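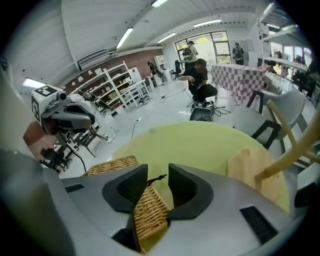

A reader in Tullham wrote in to ask whether a wicker basket can be washed in the bathtub, and said hers still smelled of onions after two rinses. It can, if you keep it short.

Shake out the crumbs first and go over the weave with a dry paintbrush. Mix 5 drops of dish soap into 500 ml of lukewarm water. Dip a soft cloth, wring it hard, and wipe along the strands. For smells, sprinkle baking soda inside and leave it overnight before brushing it out.

Rinse under the shower for a few seconds only. Stand the basket upside down on a towel, away from heaters, for 18 hours. Push the rim back into shape while it is still damp.

Painted baskets should only be wiped.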